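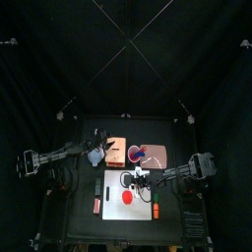
Bench two: black cover on the table, brackets at the corners, cables crossed overhead.

Workshop > Notebook > Sound and light

October 15, 2023

Prep for the Collum club night at Dargate. Second one we've done for them. The first was in May at Jisesthorpe, and the notes from that are still the best guide to what they want: plenty of low end, not much light, no strobes before midnight.

Subs. Tested all four this morning. Number 3 buzzes at 60 Hz and up. Swapped the driver with the spare from the Howlader cabinet and the buzz went away, so it's the driver and the box is fine. Mizanur has the old one to look at. Label it before it gets back on the shelf.

Limiter settings. Venue cap is lower than Jisesthorpe's. I've set the threshold 2 dB under the May setting and saved it as preset 971. Don't overwrite 280, Vasanthi uses it for the outdoor rig.

DJ booth. Opening act brings her own mixer, the headliner wants ours. Changeover has to happen with music running. Lakmal and I tried it with both mixers patched to the system desk and faded across. Slight level jump the first time, fine once the trims matched. Left the trims taped.

Turntables: feedback on the left one with the monitors up. Put it on the heavy slab, better. Try the softer feet as well if there's time.

Power. Tania asked for the lighting load separately from sound. Lighting comes to 3,000 W with everything at full, which it won't be. Keep it off the booth circuit all the same.

Still to do:
- new driver for sub 3, so the Howlader spare can go back
- second long XLR for the booth, the blue one crackles
- ask Shanthi what time we can load in, and if the side door will be open
- print the patch list

Haze machine not tested. Out of fluid.

Contact the workshop | © Workshop notebook | Back to top

We use cookies to remember your settings. Accept | Decline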